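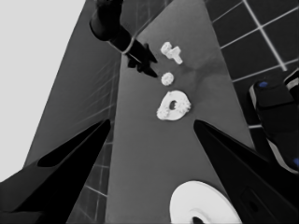
第11期 第69页

机器什么时候能替我们干活

自动化 / 特写
2020年1月9日

先说结论，免得你翻到最后骂我：还不能。至少叠衣服不能，收碗不能，给一筐混在一起的小零件分类，勉强，看运气。

我在Wandedham待了7天。原计划三天，后来改签了两次。这地方以前做水泵，厂房还在，现在一半租给做自动化的公司，Priron是其中最大的一家，也是最肯让记者进门的一家。进门要换鞋。鞋套是蓝的，走路打滑。

接待我的人叫Ansel Villanueva，负责装配项目。语速很快，咖啡喝到一半就忘在别人桌上。他不喜欢“机器人管家”这个说法，一听就皱眉。“你先让它把一个垫圈拿起来，”他说，“拿起来，放到对的地方，别碰倒旁边的。做到这个再跟我谈洗碗。”

所以先谈垫圈。

他们眼下的活儿，大半在仿真里做。灰台面，白零件，两台机器面对面：一只手从这头伸，另一只黑爪子从对面探下来。零件是圆盘、圆环、十字块，还有一个边缘疙疙瘩瘩、像齿轮的小圆片。听着像幼儿园的积木课。难就难在这儿。大圆盘好办，个头大，中间有孔，怎么夹都有地方下手。小圆片不行，个头小，边又不齐，爪子偏一点就推跑了。十字块更烦，转个角度，夹法就得全换。

还有一件事外行不太会想到：两只手抢地方。人在厨房里会侧身，会说一句“让一下”，会拿胳膊肘顶你。机器没有这个默契，得有人一条一条教，或者让它自己撞，撞够了再说。仿真的好处就在这里，撞坏了不用赔。Villanueva的团队给每个新动作先跑500遍，跑完看成绩，成绩难看就改，改完再跑。夜里也跑。早上来的人先看屏幕再脱外套。

那么真机呢？

第四天下午我看了真机。同样的活儿，圆环套柱子。第一次套上了，屋里有人鼓掌，我也跟着鼓。第二次圆环歪着卡住，爪子还在往下压，旁边的工程师一巴掌拍在急停上。第三次又套上了。第四次它什么都没夹到，空着爪子，认认真真地做完了全套动作，套了一团空气。

我问怎么回事。得到的答案是光线。窗帘没拉严。

仿真里没有窗帘。仿真里的零件每次都一样干净，台面没有油，爪子上的胶皮不会磨薄。从那边搬到这边，总要掉一截成绩，掉多少，每家说法不一样，肯给数字的没几家。Priron给我看了一张图，条件是不登出来。曲线在往上走，走得不快。

车间是另一回事。离Priron两条街的Montoya做阀门，老厂，地上的黄线重刷过很多次。他们装了一台机械臂，只干一件事，把毛坯从料盘搬到夹具里。干得挺好，一班下来不用人管。可是料盘是专门定做的，每个坑只放一个毛坯，方向固定。厂里负责排产的师傅说得直白：“不是它会干，是我们把活儿改成它会干的样子。”他又补了一句，换一种阀门，料盘就要重做，重做的钱够请一个临时工干上两个月。

这句话我在本子上画了两道线。

车间可以改，家里怎么改？你总不能让孩子把积木按固定方向摆进坑里。我家厨房的抽屉里，有三把开瓶器、一卷胶带、一把不知道开哪扇门的钥匙。让谁来收拾都要先叹口气。

Skivitz这家公司偏偏就要做家里。他们去年10月搬进园区，人不多，口气不小，样板间里沙发、水槽、衣篮一应俱全。演示是叠毛巾。叠一条毛巾的功夫，我回了两封邮件，还接了个电话。叠得倒是方正。我问能不能换成T恤，演示的小姑娘笑了笑，说下次。问袜子，她连笑都没笑。

我不是来泼冷水的。有些东西确实变了。几年前同样的分拣任务，换个零件就得重写程序，现在多半是再训练一轮，隔天能看到点意思。抓的时候懂得先停一停，调一下角度，再合爪，这个小停顿看着特别像人在犹豫。Villanueva说那不是犹豫，是在算。我还是觉得像犹豫。

价钱没人愿意聊。问了一圈，最爽快的回答是“比你的车贵”。我开的车很旧，这个答案等于没说。

维护也没人愿意聊。爪尖的胶皮要换，线缆会疲劳，标定隔一阵就飘。Montoya专门派了一个人每周去看那台臂，擦一擦，听听声音。省下一个搬料的，多出半个看机器的，帐要这么算才对。排产师傅说，总体还是划算，因为搬料那活儿本来就招不到人，腰都受不了。

最后一天我问Villanueva，你家里什么家务最想交出去。他想都没想，说倒垃圾，尤其是冬天。那倒垃圾难不难？他掰着手指头数：开柜门，抽袋子，袋子是软的，还会漏，打结，换新袋，新袋子要先搓开那个口，人都搓不开，然后开门，下楼，天黑，地上有冰——

数到这儿有人喊他，仿真又跑完一轮，小圆片那一组的成绩出来了。他端起别人的咖啡就走了。

我去赶车，鞋套忘了脱，到了站台才发现的。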